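Forkora Opens Shared Pantry Room at Worevside Community Center

WOREVSIDE, October – Forkora, the household goods and food access organization based in Cluvberg, has opened a shared pantry room on the ground floor of the Worevside Community Center. The room is available to all residents of the Worevside and Baloch neighborhoods, with no membership and no sign-up required.

The pantry replaces the monthly parcel service that Forkora has run from its Cluvberg office for the past 4 years. Under the parcel service, each household received a packed box with set contents. In the new room, residents choose their own items from open shelves and tabletops, and may visit as often as once a week.

Forkora expects the room to serve almost 1000 households in its first year. Opening hours are from 8 a.m. to 5 p.m., with a later closing time planned for the winter months. The entrance is on the parking lot side of the building and is reached by a ramp.

The layout was drawn up after a trial period at the Baloch branch library, where Forkora tested several ways of setting out bottled drinks, snacks and dry goods. Visitors to the trial said that deep cupboards were hard to use and that goods at the back were often missed. Small two-level shelves placed on top of tables received the best response, particularly from older residents and from parents with strollers.

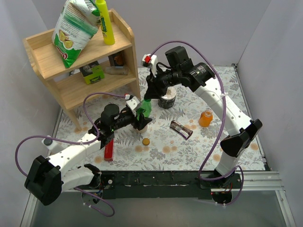 Remarks from Anum Zaidi
Director of Household Programs, Forkora

"People want to see what is on offer before they pick it up," said Zaidi. "A low wooden shelf on a table does that job very well. A bag of chips can lean on the top level, a bottle can stand next to it, and a person who cannot bend down or reach up can still take what they need. We also wanted tables that look like tables at home, and a covering with leaves and flowers on it goes a long way toward that."

The tabletop coverings were chosen with advice from residents who took part in the trial. Patterned coverings were preferred over plain white, which many visitors felt was too much like a clinic. Coverings will be wiped down at the end of each day and replaced when worn.

Goods in the pantry are arranged in 17 groups, among them bottled drinks, canned vegetables, rice and pasta, breakfast foods, snacks, baby food, and cleaning supplies. Each group has its own label in large print. Drinks are kept toward the front of the tables so that heavier items can be lifted without reaching over other goods. Lightweight packages are placed on the upper shelf levels.

Residents are asked to bring their own bags. A limited number of paper bags will be kept by the door. Items may be returned to the shelves at any time before leaving, and staff will be on hand to help with carrying.

Forkora will accept donations of unopened packaged food and drinks during opening hours. Packages must be sealed and must show a date that has not passed. Glass jars are welcome if the lids are intact. The organization is not able to accept homemade food, opened packages, or items that need to be kept frozen.

"The parcel service did good work, and we are grateful to the households who told us plainly what they would change about it," Zaidi said. "The most frequent comment was about choice. Families were giving away items they did not eat, then buying the ones they did. We hope the new room will put an end to that."

Households that currently receive parcels will continue to do so through the end of the season. Those who are unable to travel to the center may ask for a home delivery, which will be packed from the same shelves according to a list supplied by the household. Request forms are available at the center's front desk and at the Baloch branch library.

About Forkora
Forkora supports everyday life at home through food access, kitchen basics and household programs in Cluvberg and the surrounding neighborhoods. Its programs are funded by local grants and individual gifts.

Media inquiries may be directed to the Forkora press office in Cluvberg.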